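Girkness clothes bank asks for folded winter bedding and knitwear

The Girkness clothes bank has started its winter collection and is asking households to fold what they give before bringing it in. Last year 2000 items came through the door, and 188 of them were still unsorted when the collection closed.

Anselmo Zabala, who runs the sorting room on Mesel Street, said most of the delay came from bags filled in a hurry. "We tip them out and start again," he said. "A jumper that comes in flat goes straight on the shelf."

He suggests using a bed as the folding surface. Smooth the cover first, lay each piece face down, bring the sleeves in and fold from the bottom - thick items once, thin items twice. Dark clothes are easier to check for fluff and loose threads on a bright bedspread.

Blankets, scarves, hats and fleeces are all wanted this year. The bank has room for 500 bags and will take no more than 2 from each household until the end of September. Bags can also be left at the Nina café during opening hours. The removals firm Stinier is lending a van for collections from the outlying farms - requests should be made before noon.
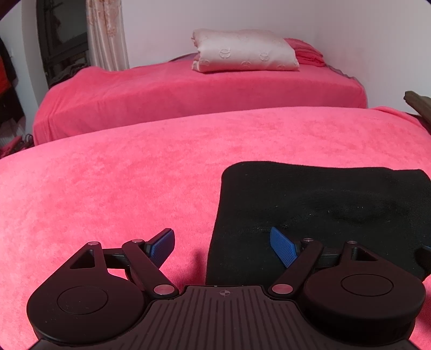

Black on a pink bed cover.

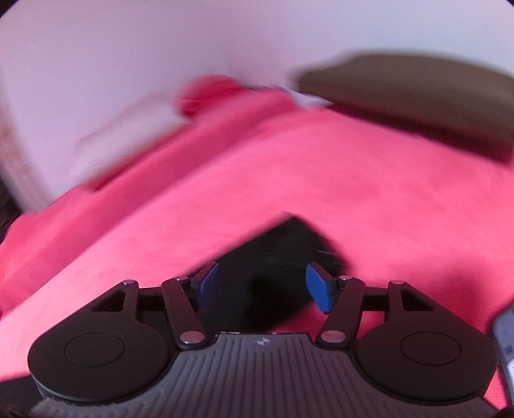 Does everything have to be washed before it is handed in?
Clothes and blankets should be washed and fully dry. Coats only need brushing down and their pockets emptied.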